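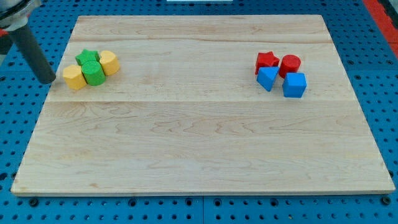
Putent Field Imager 300: review

Last updated: April

The Putent Field Imager 300 is a push-broom camera for small unmanned aircraft and high-altitude balloons. It uses a single linear sensor behind a fixed 80 mm lens, and builds its picture one row at a time as the platform moves. This review covers the standard monochrome unit with firmware as shipped. The colour version uses a different filter assembly and was not tested.

Mechanically there is little to fault. The housing is a two-part aluminium shell with four threaded inserts in the base. The lens is locked at infinity and there is no user focus adjustment. The connector panel carries power, data and a timing input, all on keyed locking plugs. The supplied timing cable is too short for most balloon gondolas and we made up a longer one.

Test configuration

The imager was carried on a Sastent balloon gondola from the field at Hestimgate, with a launch early on a Saturday. Attitude came from a Hoshino inertial unit bolted to the same plate. Line rate was set to 300 lines per second for the ascent and 223 for the float phase, the second value being the lowest at which we could hold near-square pixels at the expected ground speed. Ground control was a set of surveyed white panels laid along the access road, plus fence corners and culverts taken from our own earlier survey.

Radiometry

Dark current was measured before launch and again at float with the shutter closed. The difference between the two sets was small and varied smoothly with sensor temperature, so a linear correction was adequate. Flat-field response falls off toward both ends of the array, as the lens design would suggest. The calibration file supplied with the unit removes most of it. A residual stripe remains on the left side of the swath and is visible over uniform targets such as stubble or calm water. We generated our own flat field from an integrating sphere and the stripe disappeared. Buyers without access to a sphere can get close by averaging a long run over overcast cloud tops.

Saturation behaviour is good. Bright metal roofs clipped cleanly, with no bleeding into neighbouring pixels.

Geometry

A line scanner is only as good as its pointing record. Each row has its own position and attitude, and any error in the time tags becomes a shear or a wobble in the finished product. Out of the box, Putent's time tags lag the true exposure midpoint by a constant amount. The manual mentions the lag in an appendix but gives no value. We solved for it by flying over a straight section of road and adjusting the offset until the edges came out straight. The value held for the rest of the flight.

With the offset applied, rows from the float phase rectified well. Ascent data did not. The gondola was rotating quickly enough that successive rows overlapped at one end of the swath and left gaps at the other, and no amount of resampling will fill ground that was never imaged. Anyone planning to use the ascent portion should fit a rotator or accept the holes.

Lens distortion is modest and well described by the supplied polynomial. We refitted the coefficients against the road panels and the changes were too minor to justify the work.

Software

The bundled processing tool reads raw files, applies the calibration and writes a map-projected product. It handles attitude as a simple table interpolated between entries, with a choice of linear or cubic. Cubic is the default and overshoots badly where the record has dropouts. Use linear. The tool also refuses any input longer than 600 seconds, so a full flight must be split and the pieces mosaicked elsewhere. Log messages are terse but accurate.

Assessment

The optics and detector are better than the price class requires. The time-tag lag should be stated in the main specification table, and the file length limit needs to go. For groups already writing their own rectification code, the 300 is easy to recommend. Groups depending on the bundled tool should wait for a revision, or budget several weeks to work around it.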